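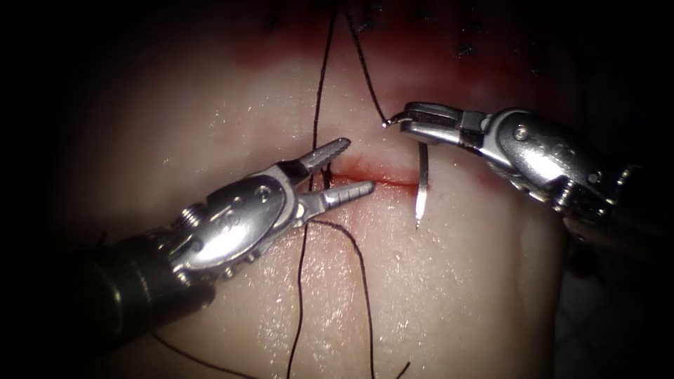

*Opened by Chaltu Ambaye, skills laboratory, Demissie. Product: Paltier suturing practice service, on trial. Answered by Nuria Gebremichael, Iketti support.*

**Subject: right needle driver turns the needle when jaws close**

Good morning. We have the Paltier service on trial until the end of September, and I write to report one fault and one question.

The fault is with the right arm. When I close the jaws on the curved needle, the needle rotates a little in the grip before it is firm. I then have to release and take it again. With the left grasper I do not have this difficulty – the thread stays where I hold it.

Our setup:

- Right side: needle driver, use counter 144
- Left side: serrated grasper, jaws opened wide between stitches
- Pad: the moist tissue pad from your kit, with one short horizontal incision
- Thread: dark suture, already attached to the needle
- Grip force: level 3, as delivered

What I have tried already:

1. Restarted the console. No change.
2. Took the needle nearer to its middle. Slightly better.
3. Cleaned the jaws with the brush from the kit. No change.

My question is about the thread. It is long, and on the first stitch it lies across the pad and comes between the jaws and the wound. May we cut it shorter, or does the exercise need the full length?

Chaltu

---

**Reply, 10.40**

Dear Chaltu, thank you for the clear list. Please open the service page and read me two values for the right arm: cable tension and closing time. Please read them with the jaws closed on a needle.

You may cut the thread to 230 mm. The scoring does not use the length.

Nuria

---

**Reply, 11.25**

Tension shows as normal. Closing time is 700 ms. I have cut the thread as you say.
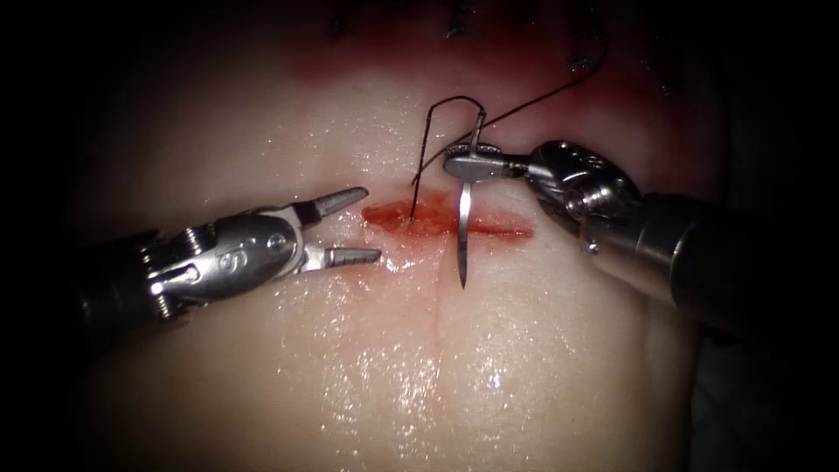

I made the same test with the needle held upright over the incision, point downwards, and then with the point turned towards the left grasper. The rotation happens in both positions, so I do not think the angle of the wrist is the cause. The colleague who tried after me got the same result, and she has a lighter hand than I have.

Chaltu

---

**Reply, 13.05**

The closing time is too long for this driver. It should be under half of your value. Please do the following:

1. Park both arms and remove the right instrument.
2. Choose "Elov profile" in the instrument menu. The console is still using the general one.
3. Refit the instrument and run the jaw calibration with nothing in the grip.
4. Leave the grip force at 3.

If the needle still turns, I will send a replacement driver and you keep the present one until it arrives.

Nuria

---

**Reply, 15.30**

Profile changed and calibration completed. Closing time is now 230 ms. I took the needle many times and it turned only once, when I held it too near the point.

Please keep the ticket open. Two more trainees will use the right arm tomorrow, and I would like to have their opinion before we decide about the purchase. Could you also correct the setup sheet? It does not mention the profile.

Chaltu

**Status:** waiting for customer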